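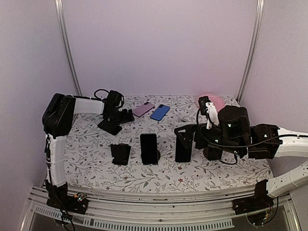

Figure 6. Phone-stand task, two arms, one stand still empty.

6.2 Checking a success rate before you report it

The Trellier method is said to reach a high score on phone placement after short training. Treat that as a claim to be tested on your own table. Our first number at Murnura looked very good in November and did not hold up.

1. Load the policy and write down its checkpoint number. Ours was 1842.

2. Lay the loose phones flat at the back of the table. Draw their angles from the Prodeo start list. Do not place them by eye, as operators drift toward the poses they know the arms can handle.

3. Decide what counts as a success before the first run. We use: phone upright in the stand, screen forward, both grippers clear.

4. Run all 13 starts in list order. Do not repeat a start that went badly.

5. Log each run as it ends, including runs you stopped by hand. A stopped run is a failure.

Caution: Keep hands out of the enclosure until both arms have been disabled. A paused arm can resume.

Note: A patterned tablecloth is a weak test of visual robustness if the same cloth was used in training. Change it and repeat steps 2 to 5.

Note: The Ingvarsson scoring script gives half credit for a phone that touches the stand. Auður Hedegaard turned this off in our copy, and our score dropped. Report which setting you used.

Continue to 6.3 only if both cloths have a complete log.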